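Tikitz over-ear headphones, six months in
19 January 2023

I bought these in July after my old pair finally split at the hinge, and I went for red because my kids "borrow" everything black in this house. So far nobody under 15 wants to be seen in them. Money well spent!

They were 70 dollars at the Clandidmont store in Callurville, which is more than I like to pay for something I'm going to sit on eventually (I have sat on them, see below). My friend Halima Were had the same model and kept going on about the bass, so I caved.

Comfort first. The band is a nice even curve and it doesn't squeeze, even with my glasses on. The cushions are soft enough that I forget about them until my ears get warm, and that takes a good two hours. 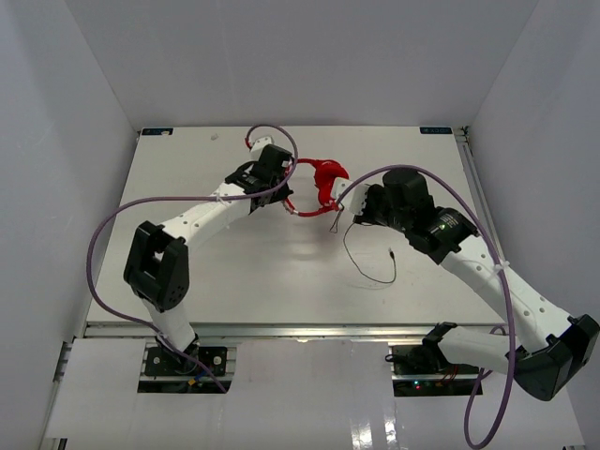
Sizing is where I had to fiddle. I've got a small head, and for the first week they slid down every time I looked at my cutting board. Two clicks shorter on each side fixed that. My husband wears them all the way out and says they're fine, but he only listens to baseball, so take that how you like.

The sound is good for the price. Voices are clear, podcasts are great, and the bass is there without rattling my teeth. Anything with a lot of cymbals gets kind of scratchy once you turn it up - I mostly don't. 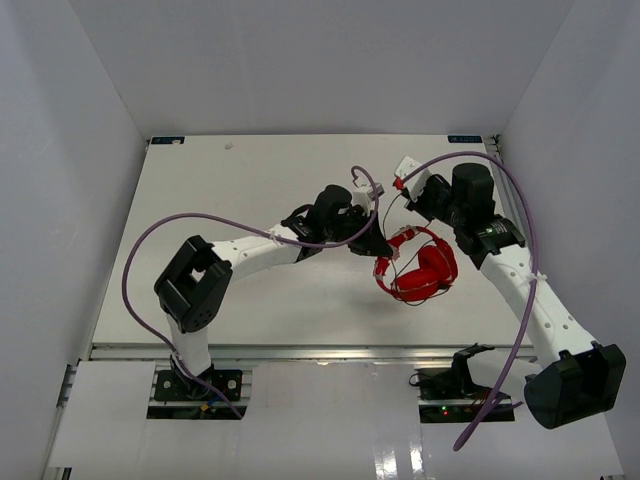 Now the cord. I wanted wired because I'm tired of charging things, and I'd still pick wired, but this one is thin and it gets into everything. It has caught on drawer handles, a chair arm and the dog. I wind it in a loose loop when I put them away and that helps a little.

About the sitting: I came down right on one ear cup in October. There was a horrible creak, I said a word, and they still play fine in both ears. The red does show fingerprints if you've been eating chips.

Four stars from me. I'd buy them again, though I'd wait for a sale.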